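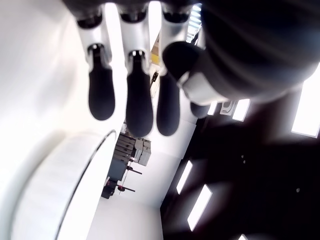

Section 4. Making Your First Batch of Yogurt

Read Section 3 (Cleaning Before Use) before you start. The Plernden yogurt maker is shipped with the jars packed inside the heating base, so take them out and remove the cardboard ring before plugging anything in.

What you need

Whole or reduced-fat milk, enough to fill the jars to the line
Plain yogurt with live cultures, or one packet of dry starter
A saucepan, a whisk and a kitchen thermometer

4.1 Heating the milk

1. Pour the milk into the saucepan and set it over medium heat.
2. Stir often and bring it to 180°F. Do not let it boil over.
3. Take the pan off the burner and let the milk cool to 110°F. A pan set in cold water cools faster.
4. Skim off any skin that has formed.

CAUTION: Never heat milk directly in the glass jars. They are not made for stovetop use and may crack.

4.2 Adding the starter

1. Put two tablespoons of plain yogurt in a small bowl.
2. Add a ladle of the cooled milk and whisk until smooth.
3. Pour the mixture back into the pan and stir gently.
4. Fill the jars to the line and place them in the base without their lids.

Note: If you are using dry starter, follow the amount on the packet. Packets differ.

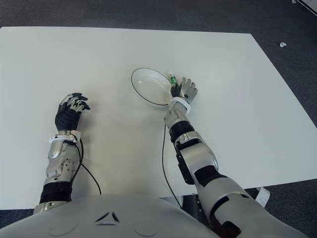
Text by Yutong Cheng
Recipe testing: Nassoro Rugemalira

4.3 Setting the timer

1. Place the clear cover on the base.
2. Press MODE until the yogurt symbol shows.
3. Press + or - to choose the time. Eight hours gives a mild yogurt. The longest setting is 14 hours, and the result is quite sour.
4. Press START. The light turns green.

Keep the base on a level surface away from drafts, and do not move it while it is running. Yogurt that is shaken before it sets will be thin and may separate.

Note: A power cut clears the timer. If this happens, discard the batch unless you know how long the power was off and the milk was still warm.

4.4 Chilling

1. When the beep sounds, press STOP and unplug the base.
2. Lift out the jars and wipe off any water on the outside.
3. Screw on the lids and refrigerate for at least 4 hours before eating.

Clear liquid on top is whey. Stir it in or pour it off. Throw away any batch that has pink or orange streaks, mold or a bad smell.

For Greek-style yogurt, go to Section 5. Replacement jars and lids are listed on page 17.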